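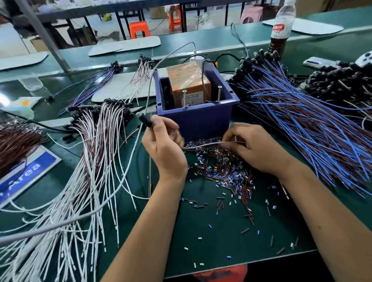
Lead bench, Monday. Connector on the gray cable in one hand, single wire in the other, sleeves everywhere.

We use cookies to remember your settings on this notebook. Accept | Manage

Notebook, wiring room, July
Job: Skirgate lead pairs, second batch

Started at 7 with the blue and brown pairs and I am already in a good mood about this one. The new way of laying out the bundles is so much nicer to work with! Connector ends all up at the top, bare ends coming down toward the right, spread like a fan so you can slide one pair off without dragging its neighbors along. Last batch I had them in a tight roll with a rubber band around the middle and spent half the morning combing knots out with my fingers. Never again.

The crate stays in the middle of the bench for now. I tried it over on the left for the first few pairs and kept crossing my arms to reach it, so back it went. With the taped box sitting inside and the two long screws standing up in front I have a landmark for my hands and hardly have to look.

Sleeves: I love these little things and they are a menace. Brown, blue, white, and that pale gray that looks white until you put it beside a white one. All in one heap at the moment. I know, I know. Sorting them by color first sounds sensible, but I timed myself on a short run of 19 pairs each way (sorted cups, then heap) and the heap won. You get an eye for it. Your fingers go to the brown ones without being told. The catch is the strays that creep down the mat toward your lap, and I'd like a low lip along the front edge for those. A strip of foam would do. Must ask Fustard if they still have the offcuts from the tray job.

Strip length is still the fussy part. The Stojanovska drawing gives 5 mm and I've been sticking to it, but the brown insulation is a hair tougher than the blue and wants to stretch before it lets go. You end up with a thin collar that looks fine until the sleeve won't seat over it. What works for me is to hold both wires of the pair together close to the ends, then pull the brown one out to the side by itself and look at it on its own before doing anything else.

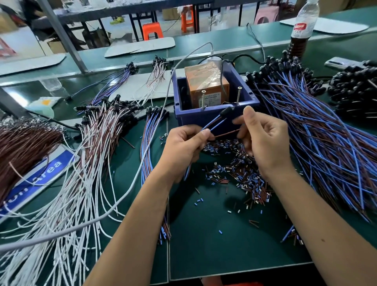

Doing it in that order, brown first and then blue, I caught three bad collars before the mid-morning break, all of them on brown. Snipped back and redone. The leads have enough slack for one redo, maybe two if you're stingy.

Offcuts are piling up in with the good sleeves, though, and that is the one real complaint of the day. Loose strands get picked up by accident and then you're trying to push half a sleeve and a whisker of copper onto a wire, muttering. Sweep the strands out every time a bundle is finished. I wrote that on the whiteboard and then forgot to do it myself on the very next bundle.

Other colors: the white bundle on the left of the bench is for the next job and can stay put, same with the plain brown and the plain blue. Please don't tidy them into one another! They were in a lovely order when I laid them down and I'd like to find them that way. The purple-blue and white leads at the back belong to the Bistumora set, which is waiting on a revised drawing. Leave them where they are.

Count for the morning: 100 good pairs, which is the best first half day we've had on this harness. I was grinning like a fool. Wrists fine, shoulders a bit tight by eleven. Raising the stool one notch helped right away.

After lunch I went through the finished ones with a tug test, a gentle pull on each wire, feeling for any slip at the cap. Two felt a little soft and are set aside in an envelope with a note on it. I want to cut one open tomorrow and see what the inside looks like. Could be the crimp, could be me imagining things.

To do
- foam strip for the front edge
- more brown sleeves, we use them up faster than the blue
- new blade in the stripper before the next bundle, try the brown again and compare
- cut open one soft one
- drinks go to the back of the bench, please, and caps on (me included)

Haven't decided yet if the gray sleeves are worth keeping in the mix. Will run a bundle without them and see how it feels.

Recent entries
Skirgate lead pairs, first batch
Bistumora set: waiting on drawing
Rubber caps, which way round?
Stool heights and sore shoulders
Tray job leftovers

Wiring room notebook | Contact the bench | Back to top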